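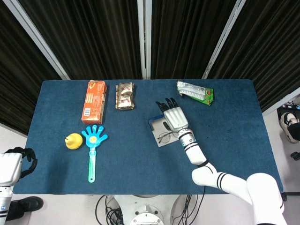

Snack packaging, a toy pear and a hand clapper on the blue table covering.

The sorting tables at Plurkum are covered in dark blue cloth, and the buyer who runs the Prondstead room is particular about it. "Bare tabletops slide," she said. "A foil packet on a hard surface moves when you breathe on it. On felt it stays where you put it."

Her work is choosing the contents of mixed party boxes. Each box holds packaged food and a few small toys, and every combination is laid out flat before it is approved. She starts with the cartons. "A carton sets the footprint. Bags you can bend, a box you can't." Worn edges are noted on the sheet but do not rule an item out at this stage — the layout samples are handled for weeks and are never sold.

Metallic wrappers cause more trouble. They crease, and the creases throw light back at whoever is checking the print. The dark pleated curtains behind the table were hung for that reason. "We had a white wall before. I was reading every silver packet twice."

Toys go nearer the front. A pear-shaped piece packs easily, she said, while hand clappers are awkward on account of the handle. "The hand is wide and the handle is long, so you have two problems in one object. It goes in on the diagonal or it doesn't go in." Venckus, the carton supplier, offered a longer box in April. She turned it down, as it would have meant changing the shelf spacing at the Plurlow warehouse.

A trial run is 50 boxes. If no more than 2 come back with crushed bags, the order goes up to 200. The current list has 159 approved combinations, and she expects to cut it. "Half of them differ by one bag of chips. I would like a shorter list and a second table."

Contact the newsletter desk | © Plurkum | Back to top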